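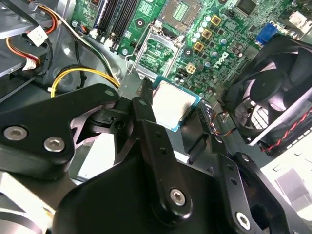
2020-05-08

Bank holiday, moved from Monday for VE Day, so the whole of Gresden has been sitting in its front gardens since noon eating scones at one another across the road. I did my bit. I put out a chair and a flask and waved at Naomi Magesa, who had hung bunting and was wearing lipstick, the first I've seen on anyone since March.

She shouted over that the choir is going online. I had been rather hoping the choir was going nowhere. We're to record our parts alone at home and send them to Yến, who will stitch us together into something for July. I'm an alto of the sort who leans on the woman next to her, and the woman next to me is now a bookcase.

Had a first go after tea. The piece is 2 minutes long and I managed to be flat for both of them. On the second try the Burndale bus went past, empty as usual, and on the third I sneezed at the only quiet bar. Sent Yến the one with the bus. She wrote back 'lovely energy!' and I know what that means, as I used to put it on school reports.

Jigsaw: the harbour is finished apart from the sky, and the sky is most of it. Mum rang to ask whether I'd got my flour. I haven't. I have got 397 teabags, counted on Wednesday evening in place of a social life, and one tin of peaches which I'm saving, though I couldn't say for what.

Beans are up in the back bed – five of them, and something has already had a nibble at the tallest. Must find the old net. I think it's behind the deckchairs, with the paint I bought for the hall in a more hopeful year.

At half past nine they all sang We'll Meet Again in the street. I joined in from the step. Naomi was a whole line ahead of everyone and never looked back. Bed now, and bins in the morning if they're coming a day late.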